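Foam floor tiles: the questions I keep getting

Last updated 2019-04-23

I wrote one little post about putting puzzle mats down in our back room and my inbox has never recovered! So I've pulled the questions together, more or less in the order people ask them, and I'll keep adding as more come in. I don't sell mats, I've just bought a lot of them over the years, cut a few badly, and hosed most of them down at some point.

What kind of mat are you talking about?

The interlocking kind, big square foam tiles with jigsaw edges that you push together on the floor. Some people call them gym tiles, some call them play mats, my mother calls them "the rubbers." The ones I have are light blue in the back room and gray in the garage. The garage ones are thicker and a good deal harder, and they came out of a box marked Drasstead that my brother-in-law didn't want anymore.

Which brand should I buy?

I get this one more than any other and I'm no use at all. My first set was Musport and I liked it fine. My second was Oravec, and the edges were a tighter fit (almost too tight, I had to kneel on them), but the color has held up really well by the window. If you can get to a store and squeeze a tile between your fingers, do that before you read another review. You want it to push back at you a bit. The cheap squashy ones feel lovely under bare feet for a week and then they've got a dent everywhere a chair has been.

Can I mix two brands?

No. I know the teeth look the same. I sat on the floor for an entire evening with two tiles that were off by a hair, and I got three teeth in, and the fourth one was never going to happen. If you think you might want a bigger floor later on, buy the extra tiles now and shove them under a bed.

How do I put them together without the edges popping up?

Start in the middle of the room and work out. Lay two tiles flat, line the teeth up loosely, and then press down along the seam with the heel of your hand, or your foot if you have good balance and socks on. Don't start at one end and force it all the way along like a zipper. Leave a little gap at the walls, the width of a finger is plenty. I skipped the gap the first summer, and by June I had a hill in the middle of the floor that the dog was afraid of.

They smell. Is that normal?

New foam smells, yes. Mine went outside on the porch rail for a couple of days and then they were okay. If yours have been airing for weeks and still make your eyes water, send them back, I would.

Can I put them over carpet?

You can, and I did, and I didn't love it. Over a short, flat carpet they're all right. Over anything with some pile to it they shift and the seams open up every time someone turns a corner fast. Hard floor is so much better. Sweep first!! A single piece of gravel under a tile will drive you up the wall and you'll never find it by looking, only by standing on it.

Is it flat enough to put a drink down on?

This is the one people worry about most, and I did too, so I get it. My answer is that a firm tile is fine for a cup or a can, and a soft tile isn't. The skinny tall cans are the ones to watch, they haven't got much of a base for their height. A plastic cup that's narrow at the bottom and wide at the top is next on my list of suspects, especially when it's full to the brim and there's a kid going past.

What I do is keep things away from the seam. Right on the jigsaw line the foam can sit up by a hair, and that's where stuff tips. Out in the middle of a tile it's as good as any floor.

Yellow can and pink cup on the blue tiles in the first three, and the last one is over toward the shelving.

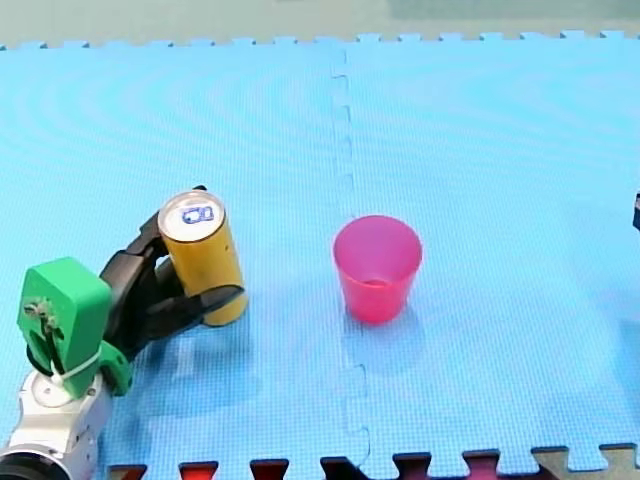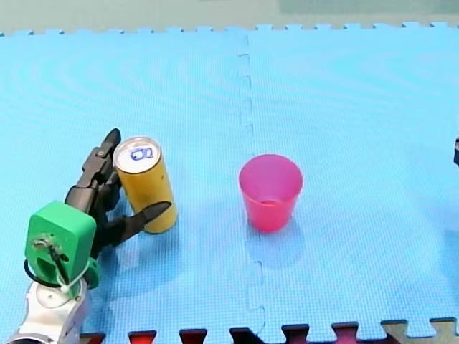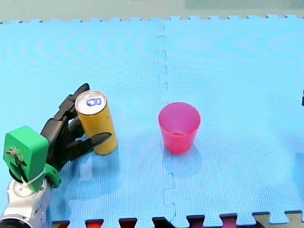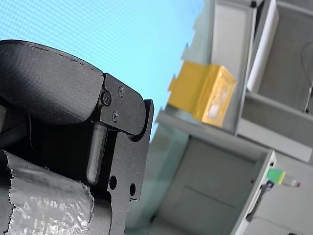 And when something does go over, which it will, wipe it up before it gets to a seam. Soda is the worst. It runs down between the teeth and sits on the floor underneath being sticky and you don't know a thing about it until you lift a tile in the fall. If you suspect it's gone through, pull up the two tiles on either side right then, wipe the floor and the undersides, and let them stand on edge against a wall till they're dry. It takes five minutes, and I've regretted it every single time I've put it off.

What cups do you use?

Plastic ones! Only plastic ones in that room. I like the see-through colored kind, since you can tell from across the room whether there's anything left in them before you pick them up. Get a strong color if your mat is pale. Pink on light blue you can spot from the doorway, and a clear cup on light blue I've kicked more often than I'd like to tell you. Same goes for small toys and anything else that lives at floor level.

How do you clean them?

Warm water, a drop of dish soap, a cloth. That's it for everyday. The top of mine has a fine little texture to it and dust gets down in there, so every so often I go over it with a soft brush (an old vegetable brush, retired from vegetables). For a real cleaning I take them apart, carry them out to the driveway in a stack, and hose them. Dry them on edge, both sides, all the way, before they go back down. No bleach. I tried it on one corner of one tile and it came up lighter than the rest and now that tile lives behind the door.

Do not put them in the dishwasher. Somebody wrote to me about this after the fact and I felt so bad for her.

What about marks and scuffs?

Shoe marks come off with a pencil eraser, the white kind. Marker mostly doesn't come off. Dents from furniture sometimes relax if you take the furniture off and leave the tile in a warm room, and sometimes they don't, and I haven't worked out what makes the difference. I put a scrap of plywood under each leg of the heavy bookcase and that's been a big improvement.

Will the color fade?

By a sunny window, yes, to some extent. I swap the window tiles with the ones by the back wall when I remember, so they all fade at more or less the same speed. Blue seems to do better than red in my house. The photos you take of it will lie to you anyhow, mine comes out bright in one and practically white in the next depending on the lamp, so don't try to match a replacement tile from a picture on your phone. Take a tile with you.

How do I cut one to fit?

Sharp blade, metal ruler, cutting from the top side, and several light passes instead of one big heroic one. Snap-off knives are good and you should snap it off more than you think. For going around a pipe I make a paper pattern first, tape it on, and cut through both. Keep your offcuts! Mine have turned into kneeling pads, a doorstop, the thing under the printer, and a very poor set of bookends.

What did it cost you?

The back room came to 73 dollars, and that was with a coupon, and it was a few years ago, so don't hold anybody to it. The garage was free, see brother-in-law. I've seen people quote 2,000 for a poured rubber floor in a basement and I'm sure it's beautiful, but you can't take it with you when you move.

How long do they last?

My oldest tiles have done 13 years, though they've been demoted twice and are now under the workbench. In a room with lots of coming and going I'd expect less. The teeth go first. Once a tooth tears, the tile will never lie quite right in the middle of a floor again, so move it to an edge and trim that side off straight.

Where do you keep the spares?

Flat, on the bottom shelf, with nothing heavy on top. I stood a stack of them upright behind the freezer one winter and they all came out curved like potato chips. A few days on the floor under some encyclopedias sorted out most of them.

Do you use the border strips?

In the doorway, yes, everywhere else I can't be bothered. The straight strips finish off the edge nicely, but they're the first thing to wander off, and I've got a tote from a company called Hivetti full of strips that fit nothing I own anymore. If anyone can use them, write to me.

Can I put a table on it?

A light folding one, sure. It'll wobble a little more than it does on wood and you'll get used to it. I wouldn't try a dining table with people eating at it every day. And office chairs with wheels are a no, they chew it up, please learn from my husband.

Comments

Gladys Usuga
Thank you for the one about not mixing brands, I had two boxes in my cart from two different places and have now put one back. Question: do you worry about the cats? Mine look at foam the way I look at cake.

Reply from the author
Cats, yes! I've got no cure. Put the uncut edges along the wall with something against them, it's the teeth they like to pull at. A texture they can't get a claw in seems to help a little.

Hortensia Huamán
I can confirm the soda thing. We lifted ours after a birthday party with grape juice and I don't want to talk about it. Also we did a church hall, 200 tiles, and the gap at the wall is very important, please put that in bigger letters.

Gladys Usuga
Grape juice!! Oh no.

Hortensia Huamán
It was a white floor underneath too.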